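Ticket 1053: Basin wipe skill reports "surface complete" with dirt still around the drain
Project: Stornix (household cleaning, humanoid)
Component: wipe_planner, residue_mask, contact controller
Opened by: Bernice Bonsu
Assigned to: Mahmoudi
Status: Resolved, follow-up open
Priority: High

Summary

The sink wiping skill ends with result COMPLETE while the residue mask still has a strip of unwiped cells on both sides of the drain. The coverage figure in the log is high enough to pass. Same result on the last 5 runs. Nothing is thrown and the arm retracts normally, so the parent task goes on to the next step as if the basin were clean.

Expected

The skill should either continue wiping until the residue score is under the threshold, or return PARTIAL with the remaining mask attached.

Steps to reproduce

1. Start the bathroom task from the operator console with the default sink profile.
2. Let the head camera build the basin mesh. Wait for mesh_ready.
3. Send wipe_basin with the cloth already in the gripper.
4. Watch /wipe/coverage and /wipe/residue side by side.

Coverage climbs steadily and passes the exit value. Residue drops at first, then goes flat well before that and stays flat until the skill exits.

What I tried before filing

Restarted the perception node. No change.
Cleared the cached mesh and rebuilt it. No change.
Raised the normal force one step in the sink profile. The residue curve flattens a little lower, but it still flattens.
Swapped the exit test from coverage to residue. The skill then never exits and keeps repeating strokes on the walls of the bowl until the timeout. I put it back.

That last one made me think the planner isn't sending strokes to the drain area at all, and coverage is being credited for it anyway.

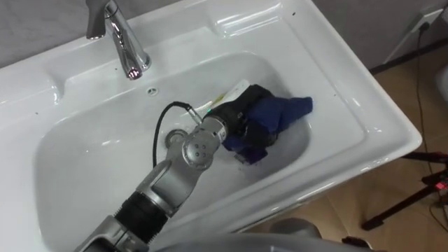
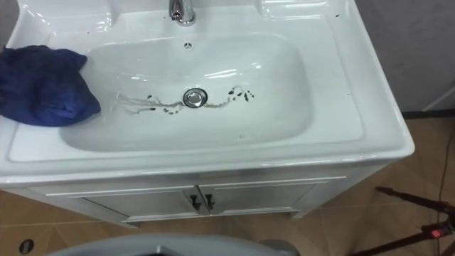
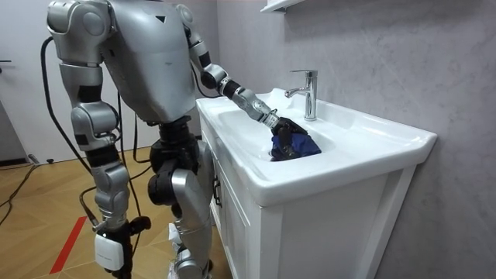 Is the residue score in the log computed from the same mesh as the coverage figure?

Residue comes from the head camera image projected onto the basin mesh, and coverage comes from the planned tool path swept over that mesh. They share the mesh and nothing else, so one can be wrong while the other is right.

Comment — Mahmoudi

Thanks, that narrows it down. I replayed your last bag offline against the current planner build. Two things so far.

First, the drain is tagged as an obstacle in the mesh. The segmenter gives it the class "fixture", same as the faucet, and the planner puts a keep-out margin around every fixture. The margin is sized for the faucet, where we really don't want the wrist going in. Around the drain it removes a good part of the basin floor from the path.

Second, the coverage module divides by reachable area. Cells inside a keep-out margin are not reachable, so they are dropped from the total. That is how you get a passing number with the drain area untouched.

So the skill is doing what it was told. The bug is in the labels and in what we divide by.

I'd like to see the plan dump before I change anything. Can you attach the text version? The binary one from the console drops the skipped strokes.

Comment — Bernice Bonsu

Plan dump from the most recent run, trimmed:

[wipe_planner] mesh loaded, class fixture: faucet, drain
[wipe_planner] margin applied: faucet 40 mm
[wipe_planner] margin applied: drain 40 mm
[wipe_planner] strokes generated: 116
[wipe_planner] strokes clipped by margin: see skipped list
[coverage] denominator: reachable cells
[wipe_basin] exit test passed, result COMPLETE

The skipped list is all floor strokes passing by the drain. Not one wall stroke in it. That agrees with what you said.

One question on the overflow hole. It doesn't show up under fixture in the dump. Is it filtered somewhere, or is the segmenter missing it?

Comment — Mahmoudi

Filtered. Anything flush with the surface and under the minimum size gets merged back into the basin wall. The drain stopper stands up from the floor, so it fails the flush test and stays a fixture.

Change proposed on branch drain-margin:

1. New class "low_fixture" for anything in the basin floor below a height limit. The faucet stays "fixture".
2. Margin for low_fixture set to zero. The path may cross it.
3. When a stroke crosses a low_fixture, the contact controller switches to the softer stiffness setting for that part and limits speed. Without this the cloth can catch on the rim and the force guard trips.
4. Coverage now divides by all basin cells. Unreachable cells count as not wiped.
5. Exit needs both coverage and residue. If coverage passes and residue does not, the skill plans a second pass over the residue mask only. If that also fails it returns PARTIAL.

Item 4 will make old logs look better than new ones. Please don't compare across versions.

Comment — Jinberg integration

We read the coverage value on our side to decide whether to schedule a repeat visit. Will the topic name or type change? Also, how should we treat PARTIAL? At the moment our scheduler maps anything other than COMPLETE to a fault and pages the operator.

Comment — Mahmoudi

Topic and type stay the same, only the value changes meaning. PARTIAL should not page anyone. Map it to a retry with the attached mask, and to a fault only if the retry comes back PARTIAL too. I'll put a note in the release text.

Comment — Bernice Bonsu

Built the branch and tested in the afternoon. Notes:

The drain is classed low_fixture on every mesh build. Faucet margin unchanged.

First run tripped the force guard on a stroke crossing the drain. The stiffness switch was arriving late: the planner marked the segment start at the edge of the rim, and the controller needs some lead distance to ramp down. Mahmoudi moved the marker earlier in the path and the trip went away.

Second pass triggers correctly. It only plans over what is left in the mask, so it's short.

Found one side effect. Small marks on the deck outside the bowl were getting into the residue mask, and the second pass tried to reach them with a basin floor stroke. The planner rejected the stroke, but it still counted toward the retry limit. Cropping the mask to the bowl polygon fixes it. Deck wiping is a separate skill and should keep its own mask.

Comment — Mahmoudi

Crop merged. Added a regression case from your bag so the drain label gets checked on each build. The case fails on the old planner and passes on the branch.

Resolution

Fixed in the drain-margin merge. Sites on the old sink profile need to reload it after updating, or the old fixture margin stays in the cache. To check, look for "class low_fixture: drain" in the planner log after mesh_ready. If the line is missing, delete the cached profile and restart wipe_planner.

Follow-up

Bolton has a rig with a recessed drain and no stopper. The height test may merge it into the floor completely, and then the stiffness switch won't be applied. Bernice to request a bag from them. Keeping this ticket linked until it arrives.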